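Three months with the Grarisus night cream
13/01/2019

I finished the jar last week, so I can finally write this up. A few readers asked for it after my post on cleansing balms, and I wanted to get through the whole thing before saying anything. I don't like reviews written after two nights.
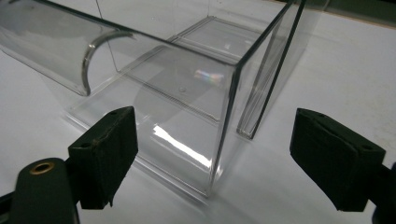
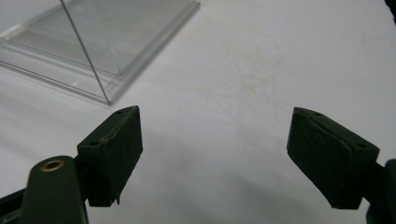

Grarisus is a small skincare brand that sells mostly online, plus a counter at the Selport department store near my office. The night cream is their main product and the one they push hardest. It comes in a glass jar with a screw lid and a little plastic spatula that I lost in the first week. I keep my skincare on a white table by the window, and I've been shopping for a clear plastic box with an open top, the kind you can see straight through, because I forget to use anything I can't see. Products in a drawer do not exist for me. I used this cream almost every night, which is better than my usual record.

Some background on my skin, since it matters for this sort of review. I'm in my late thirties, dry on the cheeks and normal everywhere else. I get red around the nose in winter. I don't break out much unless I use something with a lot of coconut oil in it. I don't have any diagnosed skin conditions, so if you do, my experience may not tell you a lot.

The cream is thick. When you first open the jar it looks almost like cold butter, and it needs to be warmed between your fingers or it drags. I used an amount the size of a pea for my face and another for my neck. The leaflet says to use twice that, and I tried it for a week. All it did was leave my pillowcase greasy. I went back to the smaller amount and the jar lasted me the full three months.

The smell is the part I liked least. It's labeled as unscented, and there's no perfume on the ingredient list, but the oils have their own smell, a bit like raw oatmeal. It fades in a few minutes. My husband noticed it before I did and asked if I had been baking.

As for what it did: my cheeks stopped flaking by the second week. That's the main thing I wanted, and I'd buy it again for that. The redness around my nose got a little better, though I also stopped using my foaming cleanser at the same time, so I can't give the cream all the credit. The fine lines at the corners of my eyes look the same as they did in the fall. The box says "visibly smoother in 8 nights." My skin did feel smoother in 8 nights. I couldn't see any difference in the mirror, and the photos I took on the first night and the last night look the same apart from my hair.

I also tried it under makeup on a couple of mornings when I had run out of day cream. Don't do this. My foundation slid off by lunch and collected in the creases next to my mouth.

Before this I was using the Ionescu barrier cream, which a lot of you will know because I have mentioned it in what feels like every post. The two are closer than I expected. Ionescu is lighter and sinks in faster, and it comes in a tube, which I prefer. You don't have to put your fingers in it and you can take it on a plane without decanting anything. Grarisus is richer and did more for the dry patches. If my skin were like this all year I'd stick with Grarisus. For April and onward I'll go back to the tube.

A note about the store. The Selport counter has a loyalty card, and you get a point for every dollar. At 500 points they give you a travel size of something, and at 2000 you get a full-size product. I have 300 points after more than a year, and that includes Christmas shopping, so I don't think the full-size product is a thing most people will ever see. The woman at the counter was nice about giving me a sample before I bought the jar, and I would ask for one if you live close enough. It was enough for several nights. If you order from the website you don't get samples unless you spend more than I'm willing to.

The website was also slow. A friend ordered the same cream there in November and waited almost three weeks, and the lid had come loose in the mail. They replaced it without an argument, but she had to send in pictures first and then wait again.

Things I would change about the product: a pump or a tube instead of a jar, a spatula that clips to the lid, and a smaller size for people who want to try it for a month. I wrote to the company about the smaller size and got a polite reply saying they had passed it on.

Next I'm testing the Estilthorpe hand balm. I've been using it for two weeks and so far my knuckles are doing fine, but the tin is hard to open once you have any product on your hands. I'll post about that one when I reach the bottom of it.

If you've used the Grarisus cream on oily skin, please leave a comment. Two people have asked me about that and I don't have an answer for them.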